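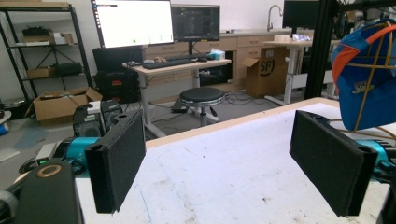
Put the Old Gate Back Where It Stood

The town of Firnham has a medieval gate that is no longer at the edge of anything. It was taken down stone by stone when the Ferbridge road was widened, and rebuilt 177 yards to the east, in the corner of a small park. The plaque calls it the North Gate. It faces south, toward a bandstand.

I have walked past it for 12 years and I think it should be moved back.

The usual answer is that the gate has been in the park long enough to have a history there. People have wedding pictures taken under it. I understand that, and I would not say it about every relocated monument. A fountain can work in more than one square. A gate is different because it was built to close a particular road. The two grooves for the portcullis make sense only if you know what was coming through. In the park, visitors look up at them and then walk around the side, over the grass.

The original site is still free. The widened road was closed to traffic when the bypass opened, and the ground between the bakery and the old toll house is now paved and used for parking. There are 29 spaces. The lower courses of one tower are under the paving, and you can see the curve of the wall in the bakery's cellar if you ask.

Cost is a fair objection. Moving a stone building twice is harder than moving it once, and some of the blocks were trimmed to fit the new base. The town would have to accept a few new stones, cut plainly and dated so that they could be told from the old ones. I would accept them. The arch already has cement repairs that are worse than any honest new stone would be.

There is also the matter of the inscription. The line over the arch records 4000 bricks given by the parish for the guardroom, and the guardroom was left behind. Its vault is now a storeroom. Put the gate back and the inscription would again be over the room it describes.

If the council will not pay for the move, it should at least change the plaque. The present text gives the date of building and says nothing about the relocation. A visitor who reads it in March, when the trees are bare and the church is visible behind, will reasonably conclude that the medieval town ended at the bandstand. Two more sentences and a small map would fix that, and the map could mark the parking lot.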